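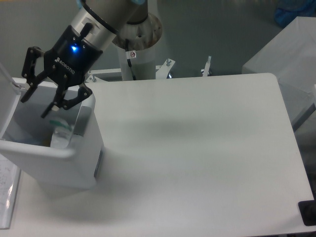 Chapter 2
Gathering Examples

Print this page | E-mail this page

Every learning system has a childhood, and somebody has to sit through it. In the first chapter we treated the training set as a thing that arrives, like post. In this one we go and fetch it, which takes longer and is harder on the feet.

The job that runs through the chapter is a dull one on purpose. An arm with a two-finger gripper works over a white table, a white bin stands on the left-hand side, and the task concerns a plastic bottle with a green cap. Bottle into bin, or bottle out of bin, depending on the week. A child of two can do either and will usually do both, repeatedly, without being asked. The arm has to be shown.

Showing it means an operator drives the arm by hand through the whole movement while the machine records what its joints did and what its cameras saw. One such run, start to finish, is called an episode. Students tend to ask how many episodes are enough, and they would like a number. When Sadia Zaidi and Vinzenz Holzer set up the exercise that became Swati, the set used throughout this book, they settled on 200, chiefly on the grounds that it could be finished before December. The figure has since been quoted back to them as a principle.

The first 20 episodes were thrown away. Holzer had recorded them all himself in one sitting, and he is a tidy man. He put the bottle down in the same spot each time, facing the same way, and approached it along the same graceful curve. A policy trained on those runs learned the curve beautifully. Shift the bottle a hand's width to the right and it performed the curve anyway, closed its fingers on nothing, and carried the nothing to the bin with great care.

We shall meet this failure under several names. In Section 2.3 it is called narrow coverage. In the lab it was called doing a Vinzenz, and he has been very good about it.

The cure is variety, and variety is more trouble than it sounds. People asked to place an object at random do no such thing. They favour the middle of the table, avoid the corners, and after lunch they favour the middle even more. Gintarė Kalniņš got round this by drawing start positions from a printed list, so that the operator had only to obey. She also insisted that bottles should start upright, on their sides, and inside the bin, where the walls leave the fingers little room and a plan that worked in the open comes to grief against the rim. Clear plastic was her idea as well. It is hard for a camera to see and it made everyone cross, and the finished set is much the better for it.

Then there are the operators. Each has a style, and the style goes into the data with everything else. Mehwish Qureshi pauses above an object before descending. Tanveer Chaudhry never pauses, and corrects on the way down. Either habit can be learned by a machine. Mix the two carelessly and you may get an arm that hesitates, plunges, and hesitates again, like somebody getting into the sea at Whitby. Section 2.4 looks at when to mix operators and when to keep them apart.

A word on mistakes. The beginner deletes every fumbled episode, wishing to set a good example. Keep some of them. An operator who nudges the bottle over, backs off and tries again has recorded a recovery, and the system will need recoveries on its first day of unsupervised work. What you should delete is the episode in which the operator answered the telephone. There were 18 of those.

Before reading on, write down what you would record for each episode besides the motion itself. Keep the list. You will want to add to it after Section 2.2, where we try to work out from the files alone who was driving, and fail.

2.1 What counts as an episode

An episode begins when the operator takes control and ends when the operator says so. Both halves of that sentence cause difficulty.

0 comments | 2 shares
Print this page | E-mail this page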